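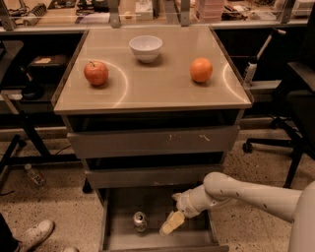 Drawer unit by the long bench, bottom drawer out, can in it. Apple, bowl and orange on top.

Notebook, bench side of the room
13/08/2023

Subject: the small three-drawer unit, and whether it deserves the floor it stands on.

I said in April that I didn't believe in this cabinet and I have been asked, fairly, to write down why, and to say what would change my mind. So this is a go at it. I've spent most of a working day with the thing and I am slightly less against it than I was at breakfast.

Background for anyone reading later. The unit came in with the Zetel order. The claim in the paperwork was that it would be a "neutral" piece of household furniture: plain fronts, plain top, nothing to distract. We wanted something that would stand in for the bedside cabinet or the hall cabinet that everyone owns and no one looks at. I have no quarrel with the idea. My quarrel is with the word neutral, which in my experience gets used for furniture when the person choosing it hasn't looked at it under the lights it will live under.

The top

Start with the top because it's the worst part. It is glossy, a light tan, and it throws the ceiling lights straight back at you as two white arcs. One runs round the apple and the other comes down the right-hand side by the orange. Anyone setting things out on it has to work round the glare. I tried standing in four places and got the arcs in all four, only in different spots. Moving the fruit does nothing except change which fruit is being lit up.

The suggestion on the whiteboard is "matt film". I've priced the Wellik film and a roll is 156 before delivery. I don't think it's money well spent until somebody has tried a sheet of plain paper cut to size, or a tablecloth, or turning off one row of lights. All three cost nothing. I'd also like to know whether film goes on a square this size without bubbles, given what happened with the shelf labels.

Against myself: real homes have shiny furniture. My own hall table does exactly this in the afternoon. If the purpose is to have an ordinary cabinet then a shiny top is ordinary, and perhaps we should stop complaining and leave it. I go back and forth. For today I have left it bare.

What's on it

Red apple on the left, orange on the right, white ceramic bowl between them and a bit further back. This is the layout from the card. The bowl is empty and the card says it should be, though I'd argue that an empty fruit bowl with the fruit sitting either side of it looks like nothing anyone has ever done in a kitchen. People put the fruit in the bowl. If the point of the layout is that the bowl is waiting to be filled, the card ought to say so, and it doesn't. It only gives positions.

Positions I can manage. Apple and orange level with each other, bowl behind. I've been doing it by eye. There is talk of marking the top with tape crosses and I am against that too, for now, since the tape we have leaves a line of glue and the gloss will show every bit of it.

Small note on the apple: keep using ones with a stem. The last bag from Grollum had several without and they roll.

The drawers

Three of them, grey-beige like the fronts of a filing cabinet. Taking them in turn.

Top drawer. Stays shut without argument. The front has small white scuffs near the middle and over to the right. I noted scuffs in April and was told they would wipe off. I have had a go with a damp cloth and then with a dry one and they are still there. I don't say they matter. I do say that "wipes clean" should be crossed off the sheet until somebody manages it.

Middle drawer. This is the one I'd like other opinions on. It sits slightly proud, with a dark gap above it. I push it home, go away, come back, and more often than not it's out again by a finger's width. Possible causes, in the order I believe them:

The floor isn't level there. I put a marble down and it wandered off towards the bench, which is the wrong direction to pull a drawer open, so I believe this less than I did when I started the list.

The runner has a worn stop. Plausible. I haven't had the drawer out to look.

The bottom drawer drags it. When the bottom one is pulled all the way it gives a little jerk at the end, and I think the whole carcass moves enough to shake the middle one loose. I tried it slowly and the middle drawer stayed put, tried it quickly and it crept. That was a handful of tries and I wouldn't swear to it.

Somebody leaves it like that. Always worth including.

Bottom drawer. Comes out fully, and the inside is grey, and there's plenty of room. The silver can lives in here for now, upright near the back, in the middle. My objection is to the depth of the thing. With the drawer right out you can see the can perfectly well. With it half out, the can is somewhere under the drawer above and you're feeling about for it like a lost sock. So either the card specifies "fully open" in so many words, or the can goes nearer the front. I have written "fully open" on our copy in pencil. I'd like it in ink once the others agree.

The can also rolls. Shut the drawer with any energy and you hear it go. I tried a scrap of drawer liner under it, the rubbery sort with holes, and it stopped the rolling entirely, but then the inside of the drawer isn't plain any more. Took it out again. Liner is in the box under the sink if anyone wants to repeat the exercise.

Weight and tipping

The Khasawneh sheet that was passed round says that a unit like this should be fixed to a wall if the drawers are going to be opened fully. Ours is standing loose in the middle of the floor. I loaded the bottom drawer with tins from the store cupboard until I was uncomfortable and the back feet did not lift. One aluminium can is not going to do it. All the same I would not open all three at once, and I would not let a visitor do it either. Proposal: one drawer out at a time, full stop. The creeping middle drawer makes a slight nonsense of that rule, which is another reason to get it seen to.

The background

I know this gets raised every time and every time we say we'll see to it. The long bench behind is a mess. The glass shelf above it is fine in itself, four metal brackets, solid as anything, but what's up there is a tangle of cables and bits of electronics at the left-hand end, a small white box on its own towards the middle, and the stack of pink-and-white boxes further right. I asked what the small white box is. No answer so far. It can have until the next entry and then it goes in the cupboard with a note on it.

Under the bench on the left there is the black case with the white label on top. It's been there long enough that I've stopped seeing it, which is my whole complaint about rooms like this. The spray bottle with the long black and white wand is leaning by the bench on the right, behind the cabinet. It wants a hook. It has slid down on me twice this week and the noise is out of all proportion.

I'm doubtful about the plan to hang a curtain across the lot. A curtain hides the mess and then the mess grows behind it. We had one in the old room and when it came down we found a kettle. I would sooner spend an hour with three crates. Cables in one, anything with a plug in the second, cardboard in the third, and whatever doesn't fit any of them gets argued about out loud.

Cost, as it stands

Quote for a replacement unit in a matt finish, same size: 200, and a long wait. Quote for having the whole run of bench rebuilt with doors on the front: 1757, or 1189 if we keep the present shelf and brackets. I've put those figures here so they stop living on a sticky note. I am in favour of neither. Doors would look tidy for a month. The replacement has drawers of the same make, as far as I can tell from the leaflet, so we might well be paying to have the same middle drawer again in a duller colour.

Where I've got to

Keep the cabinet for now. I withdraw "useless", which I did write in April and which was unfair to the bottom drawer. I stand by "irritating".

To do, mine:
Middle drawer out and look at the runner. Take the top one out first, there's a lip.
Paper on the top for a day, see whether anyone minds.
Hook for the spray bottle.

To do, anyone's:
Claim the small white box.
Second opinion on the creep. Please open the bottom drawer fast, then slow, and write down which did what before reading my guess again.
Oranges. We are down to the one.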